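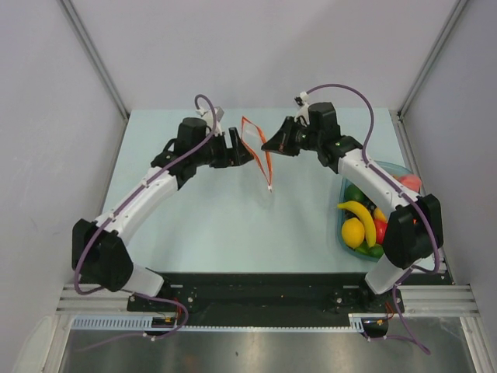 Is it OK to drink coffee after lunch if I go to bed at 10?

I have one 14 oz cup at 2 pm and I've been waking up at night since July. Falling asleep is no problem. I'm 60 and never had this before. No other caffeine except a black tea at breakfast.
dramton_walker

Struan Buchanan
Caffeine hangs around for hours, and many people clear it more slowly as they get older. You can fall asleep fine and still sleep lighter. Try moving the cup to before 10 am for 14 days and write down when you wake up. Change only that one thing - otherwise you won't know what helped. If it makes no difference, bring it up with your doctor, especially if you snore or get up to use the bathroom a lot.

pacheco
i drink it at 8 pm and sleep like a rock. everyone is different

Bradton Mary
Switch to decaf. Took me a week to get used to the taste. Also check your bedroom isn't too warm, mine was.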